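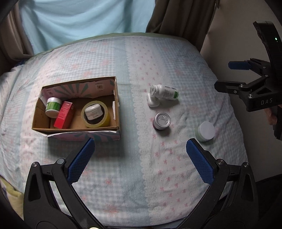

Open cardboard box on a checked and flowered sheet.

Review: Trumik wall hanging kit
Posted Oct 2, 2018 by Thoa Sầm

I bought the Trumik kit to hang 8 framed prints in our building's lobby. The rail went up in 39 minutes and sits flat on plaster. The cords are easy to adjust, but the hooks slip a little under heavier frames. I swapped four of them for Fukano hooks. At $63 it's fair for a small display. I would skip it for big canvases.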